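第3章 天板の設置と日々の手入れ
伸長式ダイニングテーブル Burnell(Girninari製)取扱説明書
改訂:2023年7月20日

この章の前に
第2章の脚部の組み立てが終わっていることを前提に書いてあります。第2章を飛ばしてきた方は、脚が4本とも立っているかどうかだけ確認してください。3本で立っているように見えたら、第2章の手順6に戻ります。

付属の六角レンチはまだ捨てないでください。手順11でもう一度使います。組み立て終了を祝って工具を工具箱の奥にしまうのは、手順11のあとにしましょう。

3-1 置き場所を決める

1. 天板の長さは、閉じた状態で1928 mmです。補助天板を1枚入れると594 mm伸びます。メジャーで床を測り、伸ばした長さで養生テープを貼ってください。目測で済ませた方の多くは、後日、冷蔵庫の扉が半分しか開かないことに気づきます。

2. テープの外側に、椅子を引く余裕を取ります。人が座ったまま後ろを誰かが通れる幅です。通る人が横歩きになる場合は、テーブルを壁に寄せるか、家族の合意を取ってください。

3. 床の傾きを確認します。水準器がなければ、丸い鉛筆を床に置いてください。転がる方向が低いほうです。古い家ではたいてい転がります。脚裏のアジャスターで吸収できる範囲なので、この時点で大家さんに電話する必要はありません。

4. 直射日光とエアコンの吹き出しを避けます。無垢材は乾けば縮み、湿れば膨らみます。日に当たれば色も変わります。片側だけ日が当たる窓辺に10月まで置いておくと、片側だけ色の違うテーブルになります。それはそれで気に入ったというお便りもいただきましたが、保証の対象にはなりません。

注記:床暖房の上に置く場合は、最初の冬だけ設定温度を低めにして様子を見てください。木は急な変化を嫌います。この点は猫と同じですが、木は文句を言わずに割れます。

3-2 天板を載せる

注意:天板の重さは63キロ近くあります。必ず大人2人以上で持ち上げてください。「ちょっと浮かせるだけだから」という言葉のあとに腰を痛めた例が、当社の相談窓口には数多く寄せられています。

5. 天板を梱包から出し、裏返しのまま毛布の上に置きます。毛布は惜しまず、角まで敷いてください。段ボールで代用すると、ホチキスの針が1本だけ残っていることがあります。その1本は、必ず天板の真ん中に来ます。

6. 裏面のレールに付いている赤い輸送用クリップを外します。付けたままだと補助天板が入りません。「伸びない」というお問い合わせの大半はこれです。クリップは引っ越しのときに要るので、袋に入れて裏面のポケットに戻してください。

7. 持ち上げる前に、誰が「せーの」を言うか決めます。「せーの」の「の」で上げるのか、そのあとで上げるのかも決めます。この確認を省いた夫婦の会話を、配送担当のDiarmuid Keoghは玄関先で何度も聞いてきたそうです。

8. 木枠の下側を持って立て、表に返してから脚部に下ろします。伸長レールを持つと、手の中でレールが動きます。指を挟むおそれがありますので、レールには触れないでください。

9. 四隅の位置が合ったら、ボルトを手で仮締めします。最後の1本が入らないときは、ほかの3本を少し緩めます。金づちは使いません。

10. アジャスターを回して水平を出します。がたつく脚と、回すべき脚はたいてい対角にあります。理屈は省きますが、反対側を回してみてください。

11. しまっていなければ六角レンチを出し、ボルトを対角の順に本締めします。

注記:使い始めてひと月ほどで木がなじみ、ボルトがわずかに緩みます。そのときに増し締めをしてください。そのときにもレンチが要ります。手順11のあとにしまってよいと書いたのは少し早かったかもしれません。

3-3 補助天板を入れる

12. 天板の両端を2人で持ち、同時に引きます。片方だけ引くと、テーブルは伸びずに部屋の中を移動します。

13. 補助天板を斜めに下ろし、片側のダボを先に差し込んでから、反対側を寝かせます。裏表は木目の向きで見分けてください。木目が本体と直角になっていたら、向きが違います。

14. 両端から押して閉じ、裏面のラッチを掛けます。ラッチを掛けないまま食事を始めると、誰かがひじをついたときに隙間が開きます。隙間にはパンくずが入ります。掛けたあとで入ったパンくずについては、3-5を参照してください。

15. 閉じた天板に物を並べ、手のひらで中央を軽く押して、沈み込みがないか確かめます。

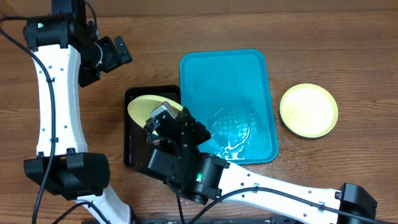
図3-1 木の天板に皿とトレイを並べたところ。

補助天板を使わない時期は、立てかけずに寝かせて保管してください。ベッドの下がよく選ばれます。壁に立てかけておくと半年で反り、次に客が来たときには反ったまま入れることになります。客は気づきませんが、水平に置いたはずのスープは気づきます。

耐荷重は、天板全体に均等に載せた場合で200キロです。人が上に立つことは想定していません。電球を替える用事ができたら、踏み台をお使いください。

3-4 仕上げの種類と毎日の拭き方

Burnellの天板には、オイル仕上げとウレタン仕上げがあります。保証書の表紙に丸印がついているほうが、お手元の仕上げです。保証書が見当たらない場合は、裏面のラベルを懐中電灯で見てください。潜り込んだついでにラッチも見ておくと、姿勢の元が取れます。

16. 食後は、固く絞った布で木目に沿って拭き、すぐに乾いた布で追いかけます。「固く絞った」とは、もう一度絞っても水が落ちない状態をいいます。たいていの布巾はもう一度絞れます。

17. 牛乳、小麦粉を溶いたもの、ヨーグルトなど白いものをこぼしたら、まず吸い取ってください。こすると広がり、乾くと木目の中に居座ります。いったん乾いてしまったら、ぬるま湯で湿らせた布をしばらく当て、ふやけてから拭き取ります。爪でかき取るのはおやめください。

18. 皿やトレイを引きずって動かさないでください。底に砂粒が1つあれば、立派な線が1本引けます。

19. 洗剤は、中性のものをごく薄めて使います。アルコールの除菌シートはオイル仕上げの油分を奪います。毎食後に使っていると、清潔で、かさかさのテーブルになります。

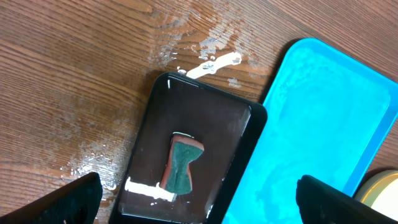

Amra Vasić さんからは、手順17の「しばらく」とは何分なのか、前の版を読んで10分待ったら今度は水の輪ができた、というご指摘が届きました。ごもっともです。オイル仕上げでは2分、ウレタン仕上げでは5分を上限としてください。前の版を書いた者は、待つのが得意だったようです。

なお、すでにできた水の輪は、表面だけのものなら数日で薄くなることがあります。毎日じっと見ていると薄くなりません。1週間たっても残っていれば、3-5の手入れに進みます。

濡れた布巾を天板に広げて乾かす習慣のある方は、布巾掛けをご購入ください。当社では扱っていません。

3-5 年に数回の手入れ

用意するもの
・Didow 木部用オイル(オイル仕上げの場合のみ)
・綿の古布 数枚
・細目の研磨パッド
・水を入れた金属の缶(ふた付き)
・窓を開けても寒くない日

警告:オイルを含んだ布は、丸めて放置すると自然発熱し、火が出るおそれがあります。使い終わった布は水に浸し、ふたをした缶に入れて、お住まいの地域の決まりに従って捨ててください。この項に冗談はありません。

20. 天板の上の物をすべてどけます。「すべて」には、郵便物の山と、いつからあるのか分からない電池を含みます。

21. 継ぎ目のパンくずを、乾いた刷毛でかき出します。つまようじは折れて中に残り、パンくずより取りにくくなります。掃除機を使うときは、先端にブラシを付けてください。

22. 全体を水拭きし、一晩乾かします。表面が乾いて見えても、木の中はまだ湿っています。斜めから光を当てて、光り方にむらのあるところは翌朝もう一度見てください。

23. オイル仕上げの場合は、研磨パッドで木目に沿って軽くなでます。力を入れると、そこだけ色が抜けます。気になる場所ほど力が入るものなので、気にならない場所から始めるのがこつです。

24. オイルを布に少量取り、薄く塗り広げます。缶の表示よりも少なめで足ります。15分置き、乾いた布で、もう取れないというところまで拭き取ります。拭き残しはべたつき、べたつきは新聞の見出しを逆さに写し取ります。

25. 丸一日は物を置かないでください。夕食の場所を事前に決めておくことをお勧めします。Tihomir Obradović さんのお宅では、この日は床で食べることになっていて、お子さんたちが次の手入れを待ち望んでいるそうです。

注記:ウレタン仕上げにオイルを塗っても染み込みません。塗った分はすべて、あとで拭き取る分になります。

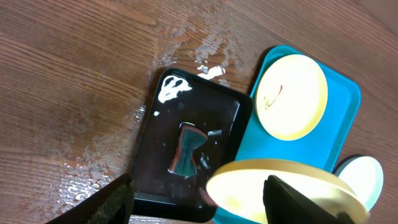 3-6 困ったときは

天板ががたつく
アジャスターを見直してください(手順10)。直らない場合は、ラグの端に脚が1本だけ乗っていないか確かめます。

補助天板が入らない
赤いクリップを外しましたか(手順6)。外したのに入らない場合は、湿気で膨らんでいることがあります。数日待ってください。客が今夜来る場合は、詰めて座っていただくことになります。

補助天板だけ色が違う
しまっていた分、日に当たっていません。出したままにしておけば、数か月で近づきます。

引き出すときにきしむ
レールにろうを薄く塗ります。食用油は塗らないでください。最初の週だけは、なめらかです。

熱い鍋を置いて白い跡がついた
ウレタン仕上げでは、ご家庭で直すのは難しい跡です。相談窓口へご連絡ください。鍋敷きは別売りですが、どこの店のものでもかまいません。

部品が1つ余った
第2章の部品表と照らし合わせてください。Cの平座金には予備が1枚入っています。それ以外が余った場合は、余っていません。

修理と部品の注文は、保証書の裏に書かれた窓口へどうぞ。型番と仕上げの種類、購入した店の名前が要ります。脚部の寸法図は第5章、引っ越しの際の分解手順は第6章にあります。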